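[vorkora-users] Re: Thumb letting go halfway through a carry
From: Deepak Maurya
To: the Vorkora users list

Hello Ravinder, and hello to everyone who wrote to me off the list over the past week. I meant to answer sooner, but I wanted to have the logs in front of me before I said anything I'd have to take back.

Ravinder Marchand wrote:
> We have now had the same thing happen twice with our hand.
> It picks up a drink, lifts it fine, starts the swing over
> to the fridge drawer, and then the thumb goes slack for a
> moment. The fingers stay closed. The first time the bottle
> only slid a little. The second time it went on the floor and
> split, and one of our students was standing closer than she
> should have been. She's fine, just sticky tea all over her
> shoes. The controller log says fault 455 and then, a moment
> later, that the fault was cleared. Has anybody seen this?
> And is it supposed to clear itself like that? I would have
> thought a grip fault ought to stop the arm.

Yes, we have seen it, and I'm so sorry about the shoes! I'm a good deal sorrier that it happened with somebody close by, and I'm very glad she's all right.

Our setup is much like yours. We run the drinks job in the kitchen corner of the lab, one hand carrying and the other kept low near the drawer, with the fingers and thumb all on the stock Flanano firmware. Our first drop came on run 202 and I put it down to a damp bottle, which was lazy of me. The next one came on run 269, with a bottle I had wiped myself, and after that I had no excuse left and pulled the logs.
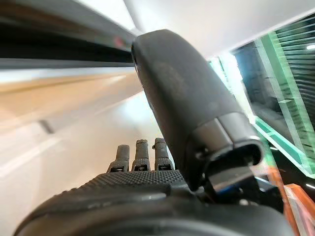

What I found is that the thumb motor reports a short spike in current while the wrist is turning. The firmware takes the spike for a jam, raises fault 455, and cuts power to the thumb to protect the gears. That lasts 38 milliseconds on our unit. Then the reading goes back to normal, the fault clears, and the thumb closes again as if all were well. With a can you might never notice, as a can is light and the fingers do most of the holding. A full bottle leans on the thumb a lot more, and if it's tilted when the power goes, it starts to slide.

Now for your second question, which I think matters more than the first. No, I don't believe it should clear itself. The Zanen controller has a setting called "auto-clear minor faults," and ours had been switched on, I'm fairly sure by me, back in December when we were chasing nuisance stops and I was tired of walking over to press the button. It treats a thumb fault as minor. So the arm carries on at full speed with half a grip and a bottle in the air. Please go and look at yours today, even if you have never had a drop. With it off, the arm stops and holds where it is, and somebody has to come and look.
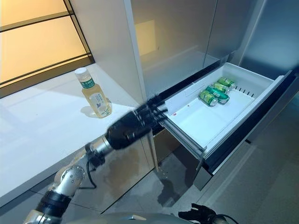
Filed under: Faults and safety

As for where the spike comes from, I can only tell you what we suspect. The cable at the wrist runs in a loose loop, and when the arm reaches across from the counter toward the drawer, the loop gets pulled around with it. My colleagues at Saxena had a worn connector on an older arm that gave much the same trace. When I held the loop by hand (power to the arm off, only the hand live) and turned the wrist slowly, I could bring on the fault about every other try. When I left the cable alone it behaved. That's hardly proof, and I would love for someone else to try it and tell me I'm wrong.

Until we know, these are our house rules for the drinks job:

Auto-clear stays off.
Carry speed is down to half for bottles. Cans can go at the old speed.
Nobody stands on the drawer side while the arm is moving, and that includes me, and that includes "just for a second."
Plastic bottles only, caps on tight.
Any 455 gets written in the book, even if nothing fell.

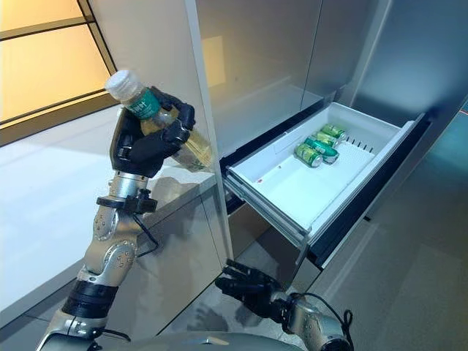 Last modified: May 2025

I've sent the traces to the Vorkora support desk and asked them two things: whether the jam limit can be raised safely for the thumb alone, and whether a thumb fault could be moved out of the minor group altogether. They have written back to say they are looking at it, and I'll post whatever they tell me.

Ravinder, could you send me your log from the second drop, with the wrist angle turned on if you had it recording? I'd like to see if your spike lands at the same point in the swing as ours does. And do give my best to your student. If she ever comes by our lab, we owe her a cup of tea, and I'll carry it over to her myself.

Warmly,
Deepak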